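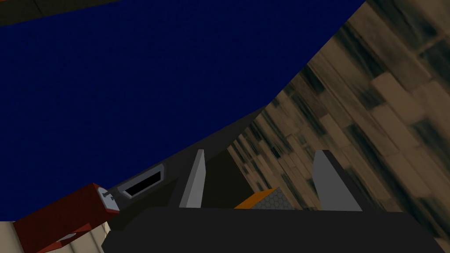 Deep navy next to planks in tan, beige and dark brown.

Print this page | E-mail this page

How I Paint a Room Navy Blue (Without Doing It Twice)

I've painted three rooms dark blue now, two of mine and one for my friend Hala Aoun, and the first one was a mess. Streaks everywhere, a wobbly line at the ceiling, and a patch by the light switch that looked like somebody had wiped a wet dog on it. The other two came out great! So this is how I do it these days, in the order I do it.

Picking the blue

Get sample pots. I know, I know, you want to get going, but navy is sneaky. Some of them go purple at night under a lamp, and some look plain black until noon. I paint each sample on a big piece of poster board, two coats, and lean it against the wall for a couple of days. Then I move it to the darkest corner and look again. Set it right down on the floor too, especially if you have brown wood or wood-look planks with a lot of different tones in them. A blue with a bit of green in it looked muddy next to my floor. A cleaner navy made the browns look warmer, and I've stuck with that ever since.

I like a matte finish in the bedroom and eggshell in a hallway. Matte hides bumps but it also shows every shiny spot where a backpack has rubbed past.

Getting the wall ready

Wash it first. Warm water, a drop of dish soap, a rinse, and let it dry. Then fill the nail holes, and fill them a touch proud so you can sand them flat. Dark paint shows dents way more than white does. If you hold a flashlight flat against the wall and let the beam run along it, you'll find all the ones you missed (there will be plenty).

Next comes primer, and please get it tinted gray. Ask at the paint counter, they do it all the time. My first room had plain white primer under it and took four coats of navy. With gray I've gotten away with two, plus a little touching up behind the door.

I spent $57 on the whole lot for Hala's room, paint and gray primer together, but she already had rollers and trays and it was only the one wall.

Taping

I run the tape in short lengths, an arm's reach at a time, and press the edge down with an old gift card. Then I brush a thin line of the OLD wall or trim color along the tape edge and let it dry for 30 minutes before any blue goes near it. If anything is going to creep under the tape, it's the color that was there already. Hussam Sfeir at the paint store in Sturnberg taught me that one and I could have hugged him.

Cover the floor properly. Navy spots on light planks are no fun at all, and plastic sheeting slides around, so I use canvas with the edge taped down along the baseboard.

Rolling it on

Cut in one wall at a time, then roll it while the brushed edge is still wet. If you cut in the whole room first, you get a sort of picture frame around each wall once it dries. Load the roller well and go floor to ceiling, overlapping each strip by half, and finish with one light pass all in the same direction. When it starts to sound sticky, you need more paint on there.

Then walk away. Half-dry navy looks awful, all blotchy, and the urge to fix it is very strong. Leave it! My can says to wait four hours between coats and I give it overnight.

Pulling the tape

I pull mine while the last coat is still a little soft, slowly, folded back on itself. If it's already dried hard, run a sharp blade down the edge first or you'll peel off a strip of your nice new wall.

Save the leftovers in a small jar with the color name and the room written on the lid. Mine lives under the sink, and I was into it again by March.

Print this page | E-mail this page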